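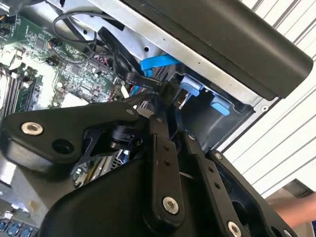
From the bench: two grippers, one drive caddy

Readers of the October item will remember that we promised a fair fight between the two grippers we have been hoarding. Readers who don't remember are in good company, as Corentin Besnard had also forgotten and had to be reminded on Tuesday that he had volunteered to run it.

The contestants are the Pelance, which we have used for years and complain about weekly, and the Halach, which arrived with a handsome binder and a hex key that fits nothing on it. Both are parallel two-finger designs with black linkages. Both claim to be good at "general handling," a phrase that covers picking up a foam cube at a trade show and very little of what we do in this building.

What we do in this building, for the moment, is desktop computers. They come in whole, the side panel comes off, and the arm is supposed to deal with hard drives, memory, cables and the processor without turning any of it into gravel. The Delaunay arm itself is not on trial. It goes where it is told, to the great disappointment of anyone hoping to blame it.

Ginette Jacquet wrote the test sheet, and it fits on one page, which I mention because the last one came with an appendix. Each gripper gets the same job: take the drive in its caddy, line it up with the bay, put it in, take it out. Fifty tries each, 100 in all. A try fails if the drive is dropped, if the caddy jams, or if anyone in the room says "whoa."

That last rule is Ginette's and she will not be moved on it. She says the word comes out a good half second before the force limit trips, and she has the logs to back her up.
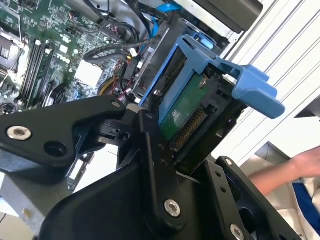 The caddy is where opinions divide. It is plastic, it flexes, and it was designed for a thumb and forefinger attached to somebody in a hurry. Squeeze it gently and it swivels in the fingers the first time it touches the cage. Squeeze it hard and the sides bow in, the drive shifts, and now you are posting a slightly different shape through the same hole. There is a band between those two that works, and the whole comparison comes down to how wide that band is on each gripper and whether you can find it before lunch.

On the Pelance it is narrow. We have known this for a while and made up for it with rubber pads, which Lucienne Barbier cuts from sheet and glues on with the expression of a person icing a cake she won't get to eat. The pads help. They also come off, usually inside a computer.

On the Halach the band is wider, and I say so through gritted teeth, having argued in front of everyone that we shouldn't buy it. The grip holds at a lower force, and when the caddy does touch the cage the fingers give a little instead of arguing. It managed the first run of the morning with only 2 failures, one of which was a whoa that Corentin disputes.

Against that, the Halach is fat. The finger plates are broad and the housing behind them is broader, and there are corners of a case where it simply can't go. The memory slots are fine from straight above. The cable connectors down beside the drive bay are another matter. We spent most of an afternoon working out an approach angle that didn't involve leaning on a heatsink, and the one we settled on makes the arm look like it is trying to read over somebody's shoulder.
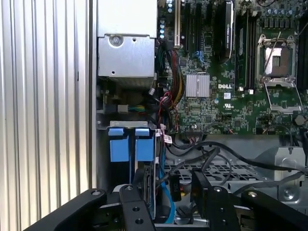 Cables deserve a paragraph of their own, mostly of abuse. The data cables are stiff enough to spring back and soft enough never to spring back to the same place twice. With the Pelance, a person can watch the wrist camera and see both fingertips nearly all the way down to the plug. With the Halach, the fingertip you care about tends to vanish behind the finger plate at the exact moment you start caring. Lucienne has tilted the camera bracket by 5 degrees, which bought us back one fingertip and cost us the other.

The side view makes up some of the difference. It sees the whole table, so it is good for telling you the gripper is over the wrong end of the computer, and poor for telling you it is a hair to the left of the right one. We looked at adding another camera low down by the front of the case. We may still do it, if someone can find a place to put it that isn't where everybody rests an elbow.

Then there is the controller, about which I was asked to be brief. The Halach's software wants to calibrate itself each time it is powered on, opening and closing with great ceremony, and it will do this whether or not there is something between the fingers. We have learned to check. The Pelance starts up silently in the position it was left in, like a cat.

Processors come next on the sheet. They go from the chip pocket on the printed fixture to the socket, and there the fat fingers are going to be a real problem. Pladcombe has offered to lend us a set of narrow tips. They quoted a delivery date and then, in a second message, withdrew it.

My own vote, for what it's worth, is to keep the Halach on the arm for drives and swap the Pelance back in for anything with a wire attached. 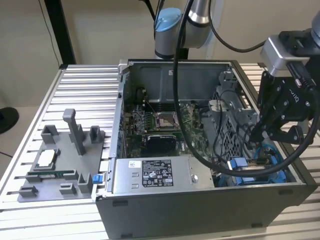 Miroslava Kollár disagrees, and asked that it be put in print. Swapping grippers halfway through a job, she says, means redoing the tool offset each time, and by her reckoning that eats around ten minutes if it goes well. She would rather have one mediocre gripper that stays bolted on than two good ones taking turns, and she would like to know who exactly is going to do the swapping, as she has a feeling she has met her.

The remaining runs are on the bench schedule. If you want to sit in, tell Ginette first, and please keep your exclamations to yourself until the drive is seated.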